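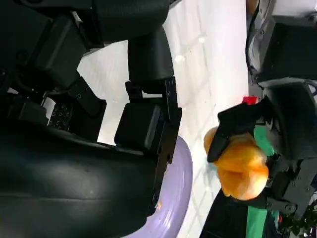
Chapter 3
What a Robot Costs After You Have Bought It

Most equipment budgets are written backward. Somebody sees a machine at a trade show, gets a price, and then goes home to find a job that will justify it. This chapter asks you to start with the job. Take something as plain as handling a soft, lumpy orange item without squashing it. A person does that with no training, and no line in the budget. A machine needs fingers of the right width, brackets and screws to hold the fingers on, some way to limit how hard they press, and a person who knows what to do when any of it works loose. Each of those has a price, and very few of them are on the first page of the quote.

We will work through one purchase in detail. Pombridge is a catering supplier with a single packing room and 44 people on its payroll. In September its managers asked two sellers, Mitberg and Movgate, to quote for a two-armed machine that could plate baked goods. Both quotes came back with the same kind of sentence near the top, promising that the system "adapts to your products." Underline sentences like that when you meet them. They are not worth anything until someone writes down which products, how many an hour, and who pays if it doesn't.

3.1 The task sheet

Before you compare prices, write a task sheet. It should fit on one page and be dull to read. Name the item to be moved, where it starts, where it should end up, and what else will be sitting nearby. Say how the item may be touched. Say what counts as a failure. A bun that lands on the plate with a dent in it is a failure for a caterer and may be a success for a seller, and you want that argument over with before the check is signed.

Pombridge's first task sheet said "place buns on plates." The second said which buns, which plates, how far from the rim, and what the machine should do if the plate was already taken.
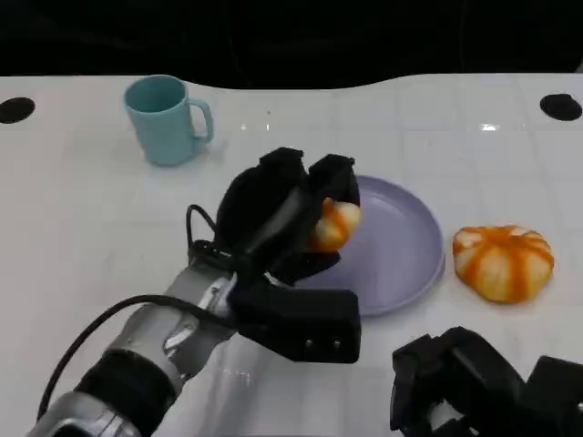 The second sheet also changed the quotes. Movgate's went up, because its standard hand was now listed as an extra. Mitberg's stayed where it was, but a new paragraph appeared limiting the promise to "items of similar shape." Neither firm had been lying the first time. They had been asked a vague question and had given a cheap answer.

3.2 Demonstrations and what they leave out

A demonstration is a sales tool. Go to it, enjoy the coffee, and then ask for the same task again with your own goods, on a table of your choosing, with the mug moved somewhere awkward. Ask how many tries were made before you walked in. If the seller uses the word "typically," ask for the log.

Pay attention to what gets left behind between one try and the next. Crumbs matter in food work, and cleaning time is hardly ever in the quoted rate. Pombridge asked for 80 tries in a row with no resets by hand. Mitberg agreed – after some delay – and Movgate offered a video.
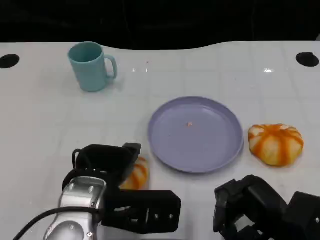 Tello wrote in the margin of an early draft of this chapter that we were being too hard on the sellers, that a buyer who wants 80 clean tries from a pilot machine will end up buying nothing at all, and that buying nothing has a cost too. It's a fair point, and we have left the test in anyway. A buyer can always decide to accept a poor result. It is much harder to decide well with no result in hand. What the remark does show is that the pass mark should be set before the test, by the people who will have to live with it.

3.3 Lines the quote won't have

Pombridge's final worksheet had 539 rows, and we don't suggest you copy it. The rows that moved the total were few: spare fingers, floor space, cleaning, software renewal, and the wages of whoever stands next to the machine. That last one deserves suspicion. Sellers like to show it falling to zero in the second year. Leave it at full pay in your own plan until you have seen the machine run a whole shift with the operator somewhere else.

The next section turns these rows into a payback table. Keep your task sheet beside you as you fill it in.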